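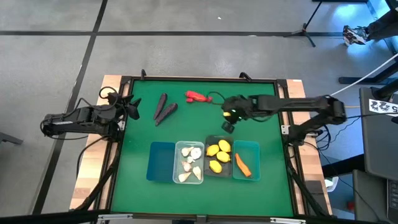

Hulluline two-arm sorting table – kit and plans

For home shops and shared workshops. Two arms, one square table, a row of bins. Comes flat in two boxes, you supply the floor space and the patience.

Status: shipping again from September. Last batch went faster than we planned for, sorry to everyone who got the "out of stock" mail twice.

Price: 499 for the table kit. Arms NOT included. Read that again before ordering please. If you already own a pair of arms with a clamp mount they will most likely fit, send us the clamp width and Seul-gi will check.

What's in the kit

Base planks, precut, predrilled
Black metal frame, corner pieces, bolts
Green top surface, matte
Clamps and end brackets
Bin set, mixed colors
Cable ties (more than you think you need, use them all)
Printed build sheet, plus the file

Not in the kit: arms, grippers, computer, monitor, power supplies, tripod.

Build notes

Evening job for two people. One person can do it but squaring the frame alone is a pain. Build it on the floor where it's going to live, it gets awkward to move once the arms are on. Concrete is best. Carpet works if you shim the base.

Bolt the frame loose, drop the top in, measure corner to corner both ways, then tighten. Gadisa's first one was out of square and he spent a whole Wednesday blaming the software.

Clamp the arms on opposite sides, facing in. Check reach before you tighten anything – both grippers should get to the bin row and to the far part of the top without stretching straight. Leave slack at the wrists. Cables that look fine when the arm is parked will pull tight at full reach, so run the arm slowly thru its whole range by hand first, power off.

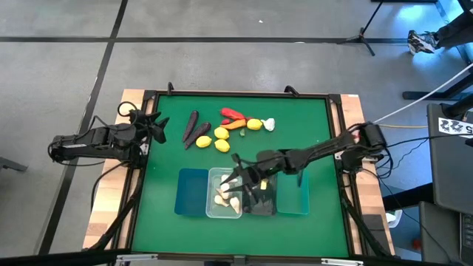
Keep the base cables down the outside of the table and off the work surface. Tape a line on the floor if other people share the room. At Gorkari, where we do our own builds, everybody walks past the table with coffee and the tape did more than the sign ever did.

Bins

Push them together in one row along the near side. Different colors help, both for you and for whatever you're training. Clear and tinted ones are harder for cameras than solid ones, start with the solid if you're new to this. Hand holes toward you or away, doesn't matter much, but pick one and keep it. Bins are light and will slide if a finger catches the rim. A dab of putty underneath fixes it.

What to sort

Pretend food is good. Odd shapes, soft edges, strong color, cheap to replace. Lemons are easy. Long thin stuff is harder, try it lying at different angles. Pale lumpy things are the ones people write to us about, esp. in a clear bin.

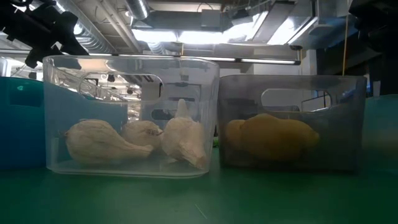 Clear and gray bins from the side, gripper at upper left.

Tested to

Our own table has done up to 2,000 pick and place moves on the same top. Scuffs, yes. Wipe with a damp cloth, no solvent.

Options

Tralidau side rail – a second clamp position on each side, for shorter arms. Fit it before the top goes in.
Spare top, green only. Gray is coming, no date yet.
Extra bins, sold singly, tell us the color.

Before you ask

Can I cut the base down? Yes but keep the planks sticking out past the frame on both sides, they stop it rocking.
Will it take one arm? Sure. Leave the other side bare.
Do you sell software? No. Eleni keeps a page of starter scripts, link comes with the order mail, no promises on support.
Power? Separate supply for each arm and a cutoff switch you can reach without leaning over the table. Please dont skip the switch.

Ordering

Order form is on the shop page. Pickup at the workshop by arrangement, evenings are best, ask for Edgardo. Missing bolts or a chipped plank, send a photo and your order number and we'll post the part.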